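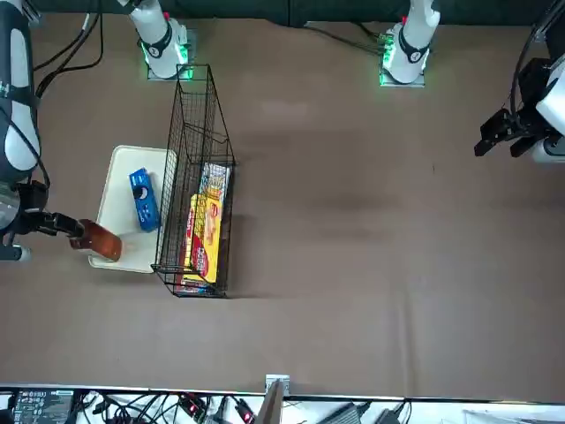 What happens if the power to a robot arm cuts out while it is holding something?

It depends on the brakes. An arm with a brake in every joint stays put and usually keeps its grip, an arm without them sags under its own weight until it meets something.

The second kind is what they had a problem with at Narkside, and it took up most of my visit, so most of this report too. Typed up on the train home, sorry for the state of it.

Open day, Jul 9, 2020, small numbers, masks on, windows open. Signed in at the Jurkov building, ground floor, lanyard, tea from an urn. Four rooms on the route. I got as far as two of them.

Room one was Kaewmanee, the sorting line. Fine. Loud. Belt was off for half of it. Moving on.

Room two is Hurnia, the two-arm bench. Small goods, boxes and bottles and packets, moved between a tray and a wire basket on a plain brown cloth. Both arms have a gripper and they can work seperately or together. Napaporn Chuensuk runs the bench and did the talk. Very open about the fault, more than I'd have been with a room of strangers writing things down.

What happened, as I got it. Back in March, a long run, nobody touching anything. One arm had a bottle in the gripper and was partway across. It lost power. The other one didn't. First arm went slack and came down slowly over the tray, second arm carried on with its own half of the job as though all was well and closed on a box the first arm was now leaning on. Box crushed, one finger bent on the gripper, bottle rolled off the table. Plastic bottle, luckily. No one hurt.

Cause was dull. A power lead. Each arm has its own supply and one of the plugs had worked loose, a bit at a time. The arms shake the table slightly on every stop and the lead was hanging with its full weight on the connector. They'd logged 369 stops that day. Someone asked how you log a stop and we lost a good few minutes to that.

Worse bit was the second arm. The stop button cut both, that had been tested plenty. What hadn't been tested was one arm dropping out by itself. The software took silence from an arm to mean "no news" and kept using its last known position. So as far as the good arm knew, its partner was still up in the air holding a bottle. She said that was the part that kept her awake and I believe her.

What they changed, from my notes:

Leads tied down near the plug so nothing hangs. Checked by hand at the start of each day, there's a sheet.

If either arm goes quiet for 90 milliseconds, both stop. Was nothing before. She'd like it shorter but the network on the bench isn't up to it and they got false stops all day long.

Slower moves whenever both arms are over the same bit of table.

No glass. Not decided after the fault, it was a rule already, but it's now written on the door as well.

Then 124 deliberate pulls of the plug, at different points in the job, one arm then the other. The good arm stopped every time. The dead arm still sags, no getting round that without different arms, and twice it landed on whatever it had been carrying. They count that as a pass. I'm not sure I would. Asked, and was told new arms are roughly 4000 each more with brakes fitted, and not this year.

We then got to watch. Slow going if you're used to seeing sped-up clips. One arm did the picking with a bottle, tilting it a bit, the other waited its turn with the fingers open. Green lights at the bases. I spent more time looking at the cables than at the grippers, which I suppose is what the talk does to you. There are a lot of cables. Would be nice to have more of them tied away, I said so on the feedback form.

One question from the back about whether people should be allowed to reach in and straighten a box while it's running. Answer was a flat no, stop both arms first, and that the temptation is strongest when something's only slightly crooked. Same on our site with the labeller. We've had words about it more than once.

To take back to ours:
- ask whether our pair stops together if only one loses power. I don't think anyone's tried it
- look at where the leads hang
- get hold of their daily sheet, Napaporn said she'd email it
- find out if ours have brakes in every joint or just the shoulder

Missed rooms three and four completly. Parking was fine, go in by the side gate, front one was locked when I got there.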